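Home | News | Projects | Members | Archive

Simulation track: progress on the refrigerator task

The simulation track of the Bendine student robotics club has moved from tabletop work to the kitchen. The task for this term is retrieval from a refrigerator: the arm starts clear of the appliance, reaches into the fresh-food compartment, takes the item named in the instruction and brings it out without touching the shelves. All of it runs in Danko, the club's own wrapper around a physics engine, which was rewritten over the winter to handle hinged doors.

Doors were the reason for the rewrite. In the old version a door was a fixed body with two positions, open and closed, and the arm could pass through it in certain poses. Doors now have a proper hinge with friction and a stop. Episodes for this task begin with the right door already open. Opening it by the handle is a separate exercise and is planned for later.
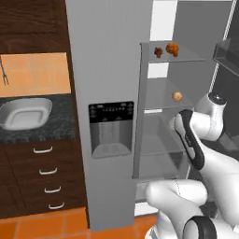

Glass shelving has caused more trouble than the doors. The collision shapes were first built from the visual meshes, and small items jittered on the shelves or sank slightly into them. Replacing each shelf with a plain box 3 mm thicker than the visible glass stopped the jitter. It also made the clearance between shelves tighter, so the approach angle of the gripper had to be made shallower. Younes Nasr rewrote the approach planner in March to take this into account, and his notes are in the project folder under Hevivska.

The current scripted policy was tested over 200 episodes with item positions drawn at random. It completed 82 percent of them. Most failures came from contact between the forearm and a shelf edge during withdrawal — the reach itself is mostly reliable. A smaller group came from round items rolling when one finger touched before the other. Raising the friction value would hide this second problem, and the team has decided to leave it where it is.

Work on a learned policy has started. Members have recorded 25 demonstrations by teleoperation so far, which is too few to train on. Anyone with a club login can add more from the lab workstations. Please use the default camera placement and keep failed attempts in a separate folder, with a line in the log stating where the contact occurred.

The regional simulation round at Baklow uses layouts that entrants do not see in advance. Cabinet finish, floor, shelf height and food items can all change. Our own randomization covers textures and item positions only. Shelf height is next, followed by door angle. Members who want to take either one should claim it on the task board before starting, as both touch the same scene file.

Last updated: March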